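Murnico House Clothing Exchange
Minutes of the January Meeting of the Working Group

Held in the upstairs workroom. The meeting opened at 6:30 p.m. with Sunita Nakamura in the chair.

1. Apologies and previous minutes
Apologies were received from the Brzozowska Street branch. The minutes of the previous meeting were accepted with one correction: under Storage, "shelf liners" should read "shelf labels."

2. Matters arising
The second folding table has been returned by the Bundness branch. One leg lock is stiff and the table is to be used against the wall until it has been repaired.
The request for a longer ironing board cover remains open. The chair will write to the supplier again.

3. Donated clothing
Intake after the holidays was heavier than in the same period last year, chiefly knitwear and children's sleepwear. The group heard that 19 bags were still unsorted at closing time and that the hallway must be clear before the next open session. It was agreed that intake will pause for one week while the backlog is sorted.
The branch asked whether single socks should be kept. Agreed: they go directly to the rag bin.

4. Folding and presentation of T-shirts
The chair reported that T-shirts on the open shelves are being folded in several different ways and that the stacks lean and slide. Two methods were considered. The file fold, standing upright in a drawer, was felt to suit the children's section, where the drawers are shallow. The flat fold was preferred for adult sizes.
It was agreed that for adult sizes:
— shirts are laid face down and smoothed from the collar to the hem;
— sides and sleeves are folded in to a width matching the shelf card;
— the hem is brought up to the collar in one fold, and the shirt is turned over before stacking.
One member objected that the shelf card is too narrow for the largest sizes. A wider card will be cut and tried on the bottom shelf only.

5. Inspection before shelving
Discussion followed on how closely each shirt should be checked. The present practice of looking at the collar and front was considered insufficient, as several shirts have come back with open seams or dropped hems. The group resolved that seams and hems will be checked on every shirt before it is folded. Shirts needing a repair of less than 20 minutes go to the mending basket; anything longer is referred to the chair.
Creased shirts are to be smoothed by hand and pressed only if the crease remains. Members were reminded that bright colors are pressed inside out on a medium setting.
Members should note how easily the cloth gathers into a fold just above the hem, and should open out any such fold when checking.

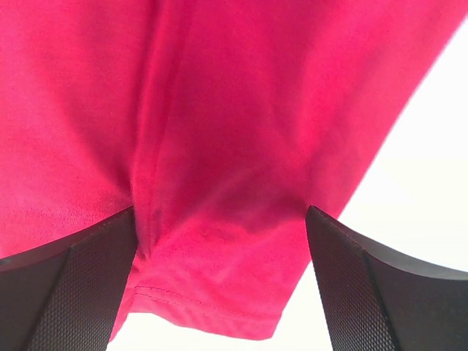 6. Supplies
The purchase of 100 size labels from Vitis was approved. Thread stocks are adequate apart from dark red and navy. Sunita Nakamura will place the order.

7. Any other business
The workroom key is to be signed out in the book by the door. The meeting closed at 7:50 p.m.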